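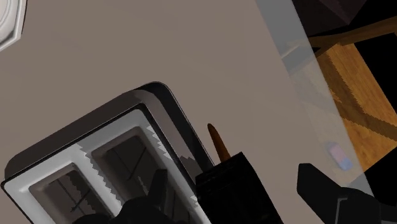 According to one visitor's entry in the guest book, the best part of the Plundville Open Kitchen was finding out how long a robot can think about a piece of bread, and the writer added that the children in the group had been more patient about it than the parents. The remark has been copied into later handouts for the event, and it gives a fair idea of the mood of the place.

The Plundville Open Kitchen is a yearly open day on household robotics held in Plundville, usually in June, at the Joshi Building on the north side of town. It is put on by Cusano, a small robotics workshop, together with the Altley Learning Center, which lends its chairs, its projector and (in most years) its coffee urn. Admission is free. The name can be a little confusing to people who come expecting a cooking demonstration, because very little of what goes on takes place in a real kitchen. Most of the work is done in simulation, which is to say in a computer-rendered kitchen where a robot can practice on a countertop, a toaster and other everyday things without anybody having to sweep up afterward.

Background

Cusano started out doing repair work on packing machines and came to kitchen robots rather slowly. The first open day was a modest affair, planned as a single afternoon for families of the staff, and was opened to the town after people kept stopping at the front desk to ask what was going on inside. The Altley Learning Center joined the following year and brought along its evening classes, and it is largely thanks to them that the event has the friendly, question-heavy style it is known for today.

The simulated kitchen was added later on. Before that, visitors watched one real arm pick up sponges behind a safety rail, and the line to see it could get very long indeed! Moving the main demonstration onto a screen meant that a whole room could watch at once, and it also meant that a task could be set back to its starting point in a moment and tried again, as often as anybody cared to see it.

The demonstration

Visitors are taken through in groups of 20. Each group sits down in front of the large screen and is shown the kitchen from the robot's side, looking steeply down past the dark fingers of its gripper at the counter and the toaster. It takes most people a minute or so to get their bearings, as the view tilts with the arm and the edge of the counter may run off at quite a slant. The guides are used to this and generally let everyone settle in before they start to talk.

The toaster is the favorite subject, and there are good reasons to give it so much time. It is a thing every visitor knows, and yet it asks a great deal of a machine. The slots are narrow and have to be approached from the right direction, the housing is easily bumped, and a gripper held close over the top tends to hide the very openings it is supposed to be working with. The guides like to stop at such a moment and ask the group what they would do next if they could see only what the robot sees. Answers vary a good deal. Younger visitors nearly always say to back up and look again, and that is much the same advice the Cusano staff would give.

A full session lasts two hours with a break in the middle. The first part is given over to watching and the second to questions, which may wander off into dishwashers, elevators, lawn mowers and whatever else people have at home that has been giving them trouble.

Simulation and its limits

A good part of the talk is devoted to the ways in which a rendered kitchen differs from one a person might cook in. The lighting may be very even, surfaces may come out smoother than any counter in daily use, and fine edges, such as those around the slots of the toaster, can show little jagged teeth that belong to the drawing and have nothing to do with the appliance. Wood grain may look stair-stepped up close. See-through panels are a favorite topic too, since whatever stands behind them looks washed out, and a robot has to learn what to make of that just as it would with a real pane of glass.

The guides are open about the fact that a task learned on the screen still has to be tried out on a real counter, and that the two do not always agree. Crumbs are the usual example given. So are cords.

Attendance and reception

The best-attended edition so far brought in 1,124 visitors, and six extra sessions had to be squeezed in to seat them all. The hallway of the Joshi Building has been used for overflow seating ever since, with a smaller screen set up near the coats. Comments left in the guest book are mostly kind. Several ask for a session on washing dishes, and a few ask for shorter answers from the guides.

Visiting

Groups from schools are asked to write to the Altley Learning Center ahead of time. Parking is behind the building, and the side door has a ramp.

Last updated 3/9/23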